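From: Kamala Bhat
To: Trim and Panel list
Date: 27 April 2019
Subject: Re: Long black panels: how are people storing and checking them?
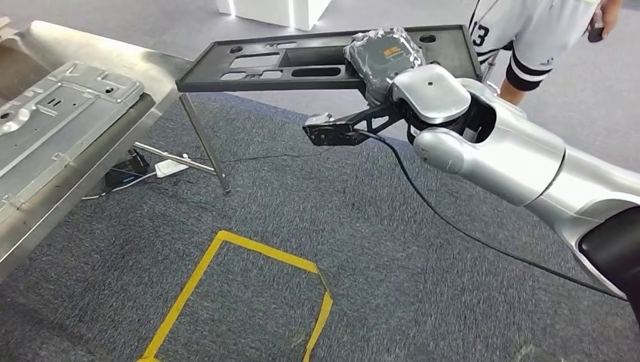

Thanks for the replies so far, on and off the list. I've quoted Sison's original message further down with my answers in between, as it covers most of what the others asked as well. Sorry for the length. I've tried to keep it to what we do at Midanton and leave out what we only talk about doing.

First, some background for those who joined after the July thread. We take in long black perforated panels and pressed sheet-metal parts, check them, bag the small pieces that go with them, and send the lot on to Lukard for assembly. The volumes are small. A normal delivery is 50 panels, sometimes fewer, and the sheet-metal parts come separately and never on the same pallet. The room is carpeted because it used to be an office. I know several of you have opinions about carpet.

Now to the questions.

> Hi all,
>
> We've just started getting long black panels in, the kind with one big
> cutout in the middle and a lot of slots and holes down the length. We
> did flat brackets before this and I don't have a good idea of how to
> lay these out. At the moment they go on a solid bench and people turn
> them over to look at the underside, and I'm seeing scuffs on the face.
>
> 1. Do you lay them on a bench or on something open?

Something open. We use a light metal frame on legs with a crossbar, and the panel lies flat along the top of it. You can get a hand underneath and feel around the edges of the cutouts without picking the panel up, so it gets turned over once at most. When we used the steel bench for everything we had the same scuffs you describe. They came from grit on the steel, and from people sliding the panel towards themselves when they should have lifted it.

The frame doesn't need to be anything special. Ours was made up from leftover bar. It has to be level along its length, and the top has to be free of burrs. Check the burrs with a rag: if the rag catches, file it. We put felt on ours for a while and took it off again because it held dust and then rubbed the dust into the next panel. Bare metal wiped down at the start of each batch has been better for us, though Hiro tells me their felt has been fine, so it may depend on how dusty your building is.

If your panels are long enough to sag, put a second support near the middle, but keep it clear of the large cutout. The strips of material on either side of a large opening are the weakest part, and you don't want the weight sitting on them.

> 2. What do you check, and in what order?

We start at the end with the round hole and work along to the other end. It doesn't matter which end you pick as long as everyone picks the same one. Before we fixed the order, one person would start in the middle and another from the left, and when somebody was called away there was no telling how far they had got. Now if you're interrupted you put a paper tag in the last opening you finished.

At each opening we look at the edge for flash, run a fingertip around the inside, and look for white stress marks at the corners. The rounded slots are usually clean. The corners of the big rectangular cutout are where we find most of ours. The oval holes we check with a plug gauge, one pass, no forcing. If it won't go in, set the panel aside and do the next one. We lost a few early on to people persuading the gauge.

Last, look along the length with your eye down at the level of the surface. Twist shows up that way much sooner than it does from above.

In the last batch we set aside 5 panels. Four of those were flash and were trimmed and passed. One had a crack starting from a corner and went back.

> 3. Where do you put the small bagged pieces so they don't get lost?

With the panel they belong to, and the label facing out. That sounds obvious, but we kept them in a tub beside the frame for a long time, and by the end of a batch there was always one bag left over or one short. Now the bag goes at the end of the panel, the round-hole end, before checking starts. If there's no bag at the end of a panel, you stop and find out why.

Crinkly packaging is a nuisance because it slides. Don't tape it to the panel. The tape leaves a mark on the textured finish and getting the mark off takes longer than finding a lost bag. If you have to fix it, tie it loosely through one of the slots with cotton string. Read the label through once when you put the bag down and again when you pack. A bag with no label goes in the query box even if you're sure you know what's in it.

> 4. We also get pressed steel parts. Same table or a different one?

Different one, and not within reach of it if you can manage. We keep the stamped parts on the big stainless bench and the panels on the frame, and the rule is that nothing crosses over. A stamped edge will mark moulded plastic just by leaning on it. The bench is the right surface for the metal anyway. It's heavy, it wipes clean, and a bit of swarf on it shows up straight away.

The one complaint I have about brushed stainless is the glare. Silver-grey parts on a reflective surface are hard to look at for long, and shallow ribs can disappear altogether depending on where the light is. We moved one lamp so that it comes in low from the side, and the raised areas and the small holes are much easier to make out. A sheet of grey card under the part helps too. Change the card when it gets oily.

Watch anything you put down on a sloped surface. Sheet-metal parts with ribs on them will sit still for a while and then go. A strip of rubber along the low side stopped it for us, and it has to be glued down because clips lift.

Gloves for the metal, bare clean hands for the plastic. With gloves on you don't feel the flash, and gloves that have been on the metal bench carry grit over to the panels. If you must wear gloves for both, have two pairs in two colours and hang them at their own stations.

> 5. How much room do you leave between the stations?
>
> Our space is narrow and I'm trying to work out whether both will fit.
>
> Thanks,
> Sison

We have less than I'd like. You need enough to carry a panel past the end of the bench without turning it on its side. Take an empty carton the same length as your panel and walk it through before you settle on where the furniture goes. We didn't, and moved the bench twice, and it is not a bench you want to move twice.

Any cables on the floor should run behind or underneath and not across the way people walk while they're holding something long. You can't see your feet over a panel. On carpet you can use the hook-backed cable covers, which hold well and come up without leaving anything behind.

About the carpet, as two people have written to me privately. I agree a hard floor is easier to sweep. The carpet has two things in its favour. A dropped panel usually survives, and a dropped screw stays where it landed. Against that, it hides swarf, so we vacuum under the metal bench at the end of every shift and go over it with a magnet bar as well. The magnet does nothing for the stainless offcuts, so don't skip the vacuum. If you have the choice, I'd put mats under the panel frame only and leave a bare floor everywhere else.

A few other things that came up in the off-list mail:

Storage between checking and packing. Upright in a slotted rack, long edge down, with card between. Stacking flat is all right overnight but not for longer. Ours were left stacked over a long weekend once and the bottom ones had taken on a slight bow. They recovered after being laid out, but it held up the batch.

Cleaning. A damp microfibre cloth and then a dry one. No sprays. Whatever you spray goes into the slots and comes out again later, usually after the panel has been wrapped.

Marking rejects. We use a coloured tag through the round hole. Chalk on black plastic seems handy and gets everywhere. Wax pencil is worse.

Paperwork. One sheet per batch, with a line for each panel and the label number from its bag. I can send the blank to anyone who'd like it. It's a plain table and you could draw your own in the time it takes to write to me, but the offer is there. Please email me directly for it, as the list strips attachments.

Time. Someone wanted to know how long a panel takes. We did 19 in a morning with one person checking and one person bagging and packing, and that was an ordinary morning with the phone going. A new person will be slower for the first batch and I wouldn't push them.

Two questions of my own while people are reading. Has anyone found a plug gauge in plastic that holds its size? Our steel ones are accurate but they leave a faint polished line inside the oval holes, and Lukard has started to ask about it. And does anyone have a good way of supporting the panels for the sight-along check that lets you get your head down to that height without kneeling? I'm thinking of blocks under the legs of the frame but I'm worried about it becoming tippy.

Replies to the list please, so they end up in the archive.

Kamala Bhat
Midanton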